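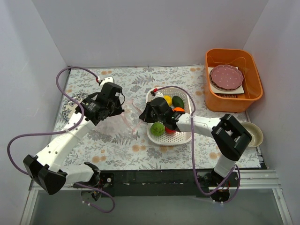 Hinura asked whether the visitors on Wednesday will want it faster. They will. They always do.

Notes for the open day, bench two: bag and basket, both arms. Speed stays at 18 percent, whatever anyone from Gratico says. The groups come through from 10 – leave the produce alone, it is not lunch. 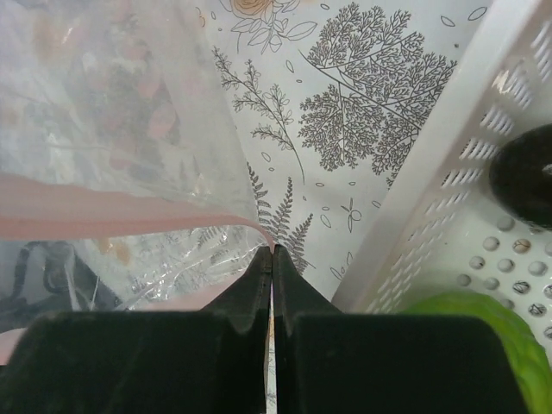
*Notebook kept by the bench technician, Minen lab*

Fingertips meet right at the pink band of the bag. Film is miserable stuff to grip. Run 168 is the one to replay if the live demo sulks.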